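What does it mean to keep going?

Some things are hard the first time you do them. Tying laces is hard. So is swimming a width, or saying hello to someone new. Keeping going means you carry on trying when a thing is hard and you would like to stop. Grown-ups sometimes call this perseverance.

Your brain changes when you practise. Each time you try something, the parts of your brain that do that job get a bit better at working together. You can't feel it happening, so it can seem as if you are stuck when you are still learning.

Areti wanted to learn to juggle. In October she dropped the balls on nearly every throw. She practised for a few minutes after school, first with one ball and then with two. It was a long time before she tried 3.

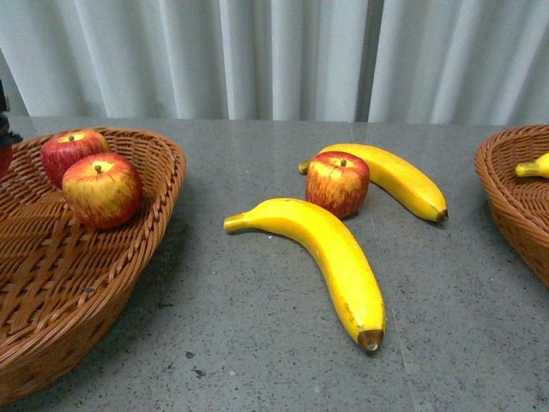
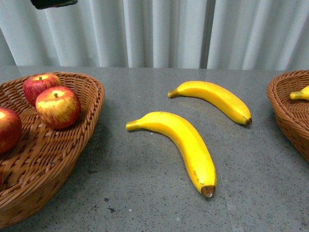

Areti also got cross. One evening she threw a ball under the sofa and left it there. That is allowed. Having a rest is different from giving up, and she fetched the ball the next day.

What can you do when you feel stuck?

Make the job smaller. If a book has 400 pages, read 2 of them tonight.

Ask for help. Savvas, who runs the juggling club in Murkgate, showed Areti how to throw each ball to the same height. She had been throwing one much higher than the other.

Write down what you can do now. Look at it again in a month.

Do you have to keep going with everything? No. If something hurts you or makes you unhappy for a long time, tell a grown-up you trust. You may decide to stop and try something else.

Words to know

Perseverance: carrying on with something difficult.
Practice: doing something again and again to get better at it.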